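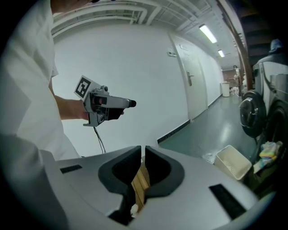 4.2 Where the wash gets done

Laundry in shared buildings gets written about as if it happens in a laundry room, and when I started this work I pictured one too: a square space in a basement, a folding table, a row of plastic chairs. What I found in Triltley was mostly hallways. At Davico, the building I spent the most time in, the laundry is a stretch of corridor that people also use to get from one end of the building to the other. The machines are front-loaders, and they stand along one side of the corridor, with the white wall and its doors facing them on the other (Figure 2). So a person who crouches down to load a drum has their back to a wall that other people come and go along, and a person who opens one of those doors may step straight out into somebody's wash day. I want to spend this section on what that does to the chore, as I think the layout explains more about how people at Davico behave than anything they told me about their habits.

A quick word on the material first. The diaries described in Section 3 gave me 2,423 entries, each one a single load as the person doing it chose to write it up. Some are one line ("darks, fine, home by supper") and some go on for a page about a zipper. I also spent a good many evenings in the corridors of 3 buildings, two of them much like Davico in how the space is laid out and one with a proper room and a door that closes. I kept the one with the room in the study for contrast, and I'm very glad I did, since I would have missed half of what follows without it.

The top of the machine

The first thing I got wrong was the folding. My early notes are full of remarks about how the corridor had no table and how people therefore took their clothes upstairs to fold. That was true of about half of the diarists. The rest folded right on top of the machines, and they had a whole set of feelings about it! The lid of a front-loader is flat, it's at a decent height for most adults, and it is also the only horizontal surface for a long way in either direction. It gets used for everything. You can see something blue resting up there in Figure 2, and it was a rare evening when I found both tops bare. I have notes on detergent, phones, a library book, a half-eaten sandwich in foil, and a great many single socks left out in the hope that somebody would come back for them.

What interested me is that a thing left on top of a machine says something, and people read it without being taught. A basket set squarely on top means "this one is mine and I'm coming back." A basket on the floor in front means roughly the same but with less confidence. A folded pile on top means that a neighbor has emptied the drum on your behalf, and whether you take that as a kindness or an insult depends on how well it was folded. One diarist wrote that she "would rather find it wet in a heap than folded by a stranger," and another wrote nearly the reverse, that a heap was rude and a folded pile was the least anyone could do. They lived on the same floor. I don't think either of them ever found out.

In the building with the room, these signals were a lot weaker. There was a table and a shelf, so a basket could be anywhere and mean nothing much. People there wrote notes instead, on the backs of envelopes usually, and the notes got quite sharp. I had gone in expecting the hallway people to be the cross ones. They had less space and more foot traffic and a hum in the background of their front doors. But their diaries are milder on the whole, and I suspect it's partly that you can't leave a nasty note in a place where you are likely to be seen leaving it.

Waiting, or not waiting

Nobody at Davico sits with their laundry, for the plain reason that there is nowhere to sit. I tried. I did my own washing there for most of a winter (December was the worst of it, with towels) and I never found a way of waiting in that corridor that felt natural. If you lean on the wall you feel like you're guarding something. If you stand by the machines you're in the way. The wooden post beside them is good for leaning on for a minute or two, and I was not the only one who had discovered this, but it isn't a place where you would read a chapter.

So people leave, and once they've left the question is when they'll come back. The diaries are wonderful on this. Some people set a timer. Some go by a television show. A fair number walk past "by accident," and they put it in quotation marks themselves, meaning that they had invented some other errand which happened to take them down the corridor near the end of a cycle. One man took his recycling out in installments. The corridor layout makes this possible in a way a closed room doesn't – you can check on your wash without seeming to check on it, and you can check on everyone else's too.

That last part matters for turn-taking. Calado, the booking sheet that building management put up online for around 300 residents across the sites, was meant to settle who washes when. At the building with the room, people used it, and complained about it, and used it some more. At Davico hardly anyone in my group did. They looked down the hall. If the porthole was dark and there was no basket, you went and got your things. A diarist who had moved in from a house told me the booking sheet made her feel she was going to the dentist, and that she liked being able to decide on laundry the way you decide on a cup of tea.

I should be careful here, because it's easy to make this sound cozier than it was. Looking down the hall works if you live near it or pass it often. People on the upper floors had to make a trip to find out, sometimes with a full bag, and their entries are shorter and grumpier. One of them simply switched to washing at five in the morning. Her downstairs neighbors have entries about that too.

The floor and the door

Two smaller points about the space itself, which I include because they came up again and again and I never planned to ask about them.

The floor at Davico is a smooth grey-green, shiny enough to throw back the ceiling lights, and people were fussy about it. They did not want clean clothes to touch it. This was so even for people who cheerfully admitted that they dropped clothes on the floor at home. A clean sock that falls in the corridor is, for most of my diarists, no longer a clean sock, and it goes into next week's bag. In the building with the room, a dropped sock got picked up and shaken and put back in the pile. I asked people in both places about it and the answer I kept getting was shoes. Everybody's shoes go down a corridor. A laundry room gets the shoes of people who are doing laundry, and it seems those shoes are felt to be cleaner.

Then there is the matter of doors. Carrying a full basket takes both arms, or one arm and a hip, and a door takes a hand. The lever handles at Davico are a gift in this respect. People worked them with an elbow, a wrist, the corner of the basket, and in one proud entry a chin. I had a whole page of questions prepared about the weight of loads and the distance from apartment to machine, and what people wanted to talk about was which doors you could manage without putting the basket down. It follows from the floor, I suppose. If the floor isn't a place where laundry may go, then every door that needs a hand is a real problem, and people planned their route around it. Three diarists took the longer way back for this reason alone, and one of them hadn't noticed that she did it until she had to write it down.

What I take from this for Lulluvance

The Lulluvance refit, which is the reason I was able to do this study at all, started from the idea that the corridor laundries were a stopgap and that each building ought to have a room. I don't want to argue flatly against that. A room is quieter for the people whose doors open onto the hall, and a chair would be nice. But the plans I was shown moved the machines behind a solid door at the end of the building, with the booking sheet as the only way of knowing whether they were free, and I think that would take away the very thing that makes the present setup bearable, being able to glance at it on your way to somewhere else.

If I were asked for the cheap version, I would leave the machines where people pass them and put a shelf on the opposite wall, between doors, wide enough for a basket and high enough that you don't bump a knee. That gives the folding somewhere to go and frees up the tops. It may also spoil the basket signals, as the table did in the other building – I can't rule that out, and Section 5 looks at what happened to them when a folding rack appeared in one of the hallways halfway through the diary period.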